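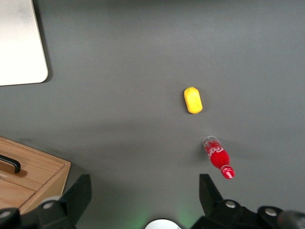 A miniature toy or model Coca-Cola bottle on a grey table.

I've been reading menus for fun since I moved to Clunport, and over the winter I started keeping a proper list of what the pubs and cafes along the coast road put in the drinks section. It began as a way to remember which places had a decent ginger beer. By October I had 95 menus in a folder, most of them folded in half, a few with gravy on them.

The thing I wanted to know was where the non-alcoholic drinks sit. On most of the menus they are at the very end, after the ports and the coffee, in smaller type. Soft drinks get one line with a single price. You have to ask the staff what "assorted" means, and the staff usually have to go and look in the fridge.

Only 12 of the 95 gave soft drinks their own heading with each one named and priced. Nearly all of those were in Trudaldale, where a lot of people drive in for lunch and have to drive home again. The Pritchard Hotel does it best. It has a full page with three house cordials, two shrubs and an iced tea, and the wine starts overleaf. I had the rhubarb cordial with the fish and would order both again.

Lostville was the other end of things. I tried every place on the main street and got the same laminated card in four of them, down to the spelling mistake in "lemonaide". I assume they share a supplier. The food was fine. The pie at the bakery was better than fine, but it doesn't have a drinks menu so it isn't on the list.

Prices were all over the place. The same size lime and soda cost nearly double in one pub what it did next door, and the cheaper one had more lime in it. I don't mind paying for a drink someone has made, but post mix with a wedge on the rim is still post mix.

A few people have asked for the whole list. It's a spreadsheet and it's messy - half the columns are abbreviations only I understand - but I'm tidying it up and will put it on the links page when it's done. If your local has changed its menu lately, leave a comment and I'll swing past. I still haven't done anything north of the Clunport bridge, and I'm told there's a roadhouse up there that makes its own sarsaparilla.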